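12. Dezember 2022

Zelle Edovora, Garderobenplatz. Um acht angefangen, Akku voll, Selbsttest ohne Meldung. Im Protokoll von gestern steht wieder der Abbruch beim Einhängen: Greifer fährt zur Stange, Haken setzt zu weit vorne auf, Kraftgrenze löst aus. Dreimal hintereinander mit demselben Vorzeichen im Fehler, also kein Rauschen. Verdacht auf die Handgelenkkamera oder auf Spiel im Gestänge. Zuerst die Kamera, weil dafür nichts zerlegt werden muss.

Referenzposen angefahren, Livebild jeweils gespeichert. Licht wie immer, Laptop auf dem Schreibtisch, Arbeitsverzeichnis Venkataraman auf der lokalen Platte.
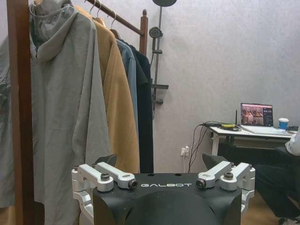
Kameraversatz zum Flansch laut Datei unverändert seit Juni. Das kann stimmen oder auch nicht, die Datei wurde beim letzten Tausch des Halters nur kopiert. Geprüft wird über das Eigenbild: Gehäuse mit dem Schriftzug GALBOT unten in der Mitte, linkes und rechtes Gestänge spiegelbildlich daneben. Eine Verdrehung des Halters würde ich an den Gestängen sofort sehen, die Symmetrie sieht ordentlich aus. Für die Tiefe taugt die Pose weniger. Der graue Mantel mit Kapuze nimmt vorne viel Platz ein und läuft nach unten aus dem Bild, dahinter bleibt von dem blauen Hemd oder der Jacke nur ein schmaler Streifen. Pose für die Kalibrierung gestrichen, für die Sichtprüfung behalten.

Danach Halter gelöst und neu angezogen. Eine Schraube saß lockerer als die andere. Beide mit 2 Nm, Sicherungslack von Sakico, zehn Minuten stehen lassen. In der Zwischenzeit Fingerplatten mit Isopropanol abgewischt und die Kabel am Boden kontrolliert.

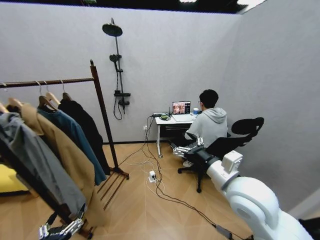

Keine Zugbelastung am Stecker, keine Scheuerstelle gefunden. Das lange Kabel würde ich trotzdem gern an der Wand entlangführen, mit dem Bürostuhl ist früher oder später jemand drüber. Auf die Liste gesetzt, Kabelkanal muss bestellt werden.

Anschließend Kalibrierung mit Hovance. 12 Posen, Tafel auf dem Stativ, Roboterbasis gebremst. Erster Lauf verworfen, Tafel stand zu schräg und zwei Ansichten wurden nicht erkannt. Zweiter Lauf sauber durch. Ergebnis gegen die alte Datei: Abweichung in der Vorwärtsrichtung 2 mm, seitlich und in der Drehung unter dem, was ich ernst nehmen würde. Vorzeichen passt zum Fehlerbild. Neue Datei eingespielt, alte umbenannt und nicht gelöscht. Neustart des Kameradienstes, danach noch einmal alle Referenzposen.

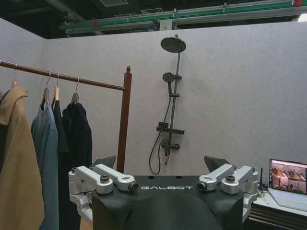

Belichtung steht jetzt fest auf dem Wert vom Vormittag. Die Automatik regelt bei manchen Posen wegen der Deckenleuchten herunter, dann fehlt bei den schwarzen Stoffen die Kante und der Segmentierer legt zwei Teile zusammen. Mit festem Wert rauscht es etwas mehr, das stört die Hakenerkennung nicht.

Gestänge am Greifer von Hand geprüft, stromlos. Links kein fühlbares Spiel. Rechts minimal am äußeren Bolzen, nachgezogen, Markierstrich neu gesetzt. Öffnen und Schließen leer laufen lassen, Motorstrom gleichmäßig, kein Knacken. Gefettet habe ich nichts, das Intervall ist noch nicht erreicht.

Nachmittags Einhängen an der Stange, zuerst mit halber Geschwindigkeit.
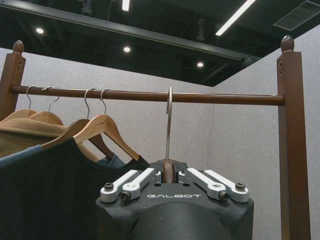 Kraftgrenze beim Absenken unverändert gelassen, damit der Vergleich mit den alten Läufen gilt. Haltepunkt vor dem Öffnen eingebaut, Bild abgelegt. Der Bügel sitzt zwischen den beiden inneren Fingern, der Metallhaken steht gerade nach oben und greift über die Stange. Zum nächsten Bügel links bleibt ein Stück freie Stange, diesen Abstand habe ich als Mindestwert für die Zielplanung übernommen. Enger geht vermutlich, aber dann stößt die Fingerplatte beim Öffnen an das Nachbarholz.

Dann volle Geschwindigkeit. 41 Zyklen ohne Abbruch, danach von mir beendet. Kontaktkraft beim Aufsetzen niedriger als gestern und mit weniger Streuung. Kurven liegen im Verzeichnis beim Kalibrierprotokoll.

Offen: Kabelkanal. Bolzen rechts morgen vor dem ersten Lauf am Markierstrich kontrollieren. Kalibrierdatei auch auf den Ersatzrechner kopieren, mit Datum im Kopf.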